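Is the Grudton to Sustmont road OK for a nervous driver?

Asked by Soledad Wojcik
I just got my license back after 4 years and I'm driving to my sister's in October. Is it twisty? Any trucks? 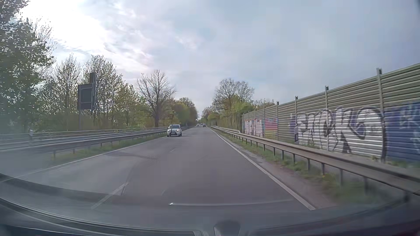 Sustmont, October

Zhuoran Shi answered:
You'll be fine! It's long straight stretches with guardrail on both sides and trees – kinda boring. Keep right and let the fast folks go by when they can see ahead. I'd get gas in Abernathy before you start (the Grudton pump is always down).

Second answer:
took it once, was ok. dont know about trucks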